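Galtby Bench Notes
Posted in January by the Clolance documentation desk

We use cookies to remember your reading settings. Accept / Manage

Section 4. Comparing two sets of fingertips on the wrist camera

Use this section after the Nadurar gripper has been bolted on and the controller starts without a fault. It covers swapping fingertips, checking that the wrist camera still sees both of them, and running the short pick test. Allow 2 hours for the first pair. Later pairs go faster.

CAUTION: Press the stop button and wait for the arm light to go out before you put a hand between the fingers. The gripper can close on a stored command when power returns.

4.1 Fit the fingertips

1. Open the gripper fully from the Hapeta controller menu (Tool > Open > Hold).
2. Stop the arm.
3. Undo the screw at the base of each finger and slide the old tip off.
4. Push the new tip on until it clicks, then tighten the screw by hand. Do not use a power driver.
5. Start the arm and load the tool file that matches the tips. The old file will still run, but the closing point will be wrong.

Note: Tips are sold in pairs and should stay in pairs. A worn tip next to a new one pulls small parts to one side.

4.2 Check the camera view

1. Move the arm to the corner position you saved in Section 3.
2. Open the live view. Both tips should come in from the bottom edge, with work surface showing between them.
3. Set exposure to manual and start at 110. Polished stone and metal trim throw back light, and auto exposure will hunt as the arm moves.
4. Look at the shadows beside the tips. If they are hard to tell from the tips themselves, bring the exposure up a step at a time.
5. Save a still with the tray in view and one of the bare surface. Keep the same pair of stills for every set of tips you compare.

Note: A busy background is fine for this check – it gives the camera plenty of detail to focus on. Plain white walls make it harder to see that focus has drifted.

4.3 Run the pick test

1. Put a screwdriver across the tray, handle toward the arm.
2. Set the grip count to 3,000 for a full wear test, or use the short test for a first look.
3. Start the test and watch the first few grips with a hand near the stop button.
4. Write down the grip number at any slip. On our bench the first set slipped at 1,767 and ran clean after the screws were tightened.
5. Change tips and repeat with the same tool in the same tray.

CAUTION: Do not lean over the tray while the arm is moving.

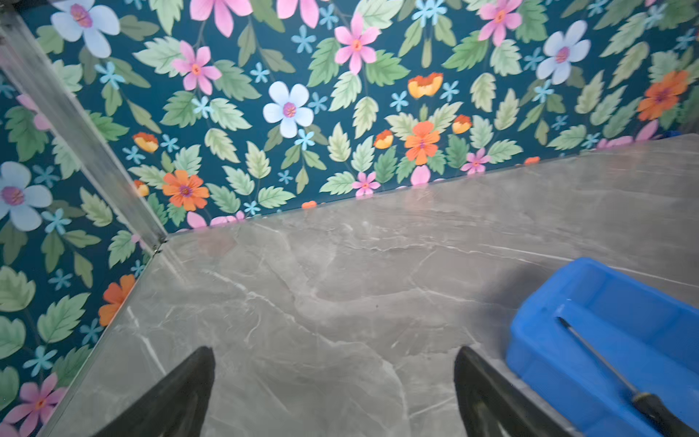
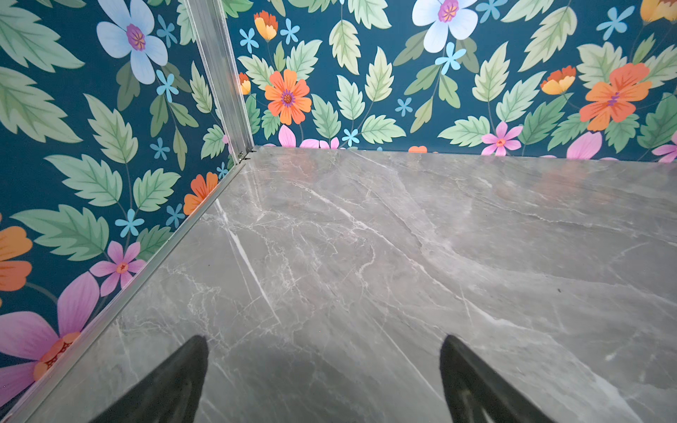

Reader comments

Hapeta owner: The menu in step 1 of 4.1 is under Setup in the older controller software, and you have to leave Hold on or the fingers creep shut. Could you add the screw size too?

Clolance docs: We will add the older menu path. The screw size is on the card packed with each pair of tips.

benchtop_r: Manual exposure fixed the flicker I had been chasing. I ended up lower than 110 with a lamp right over the arm.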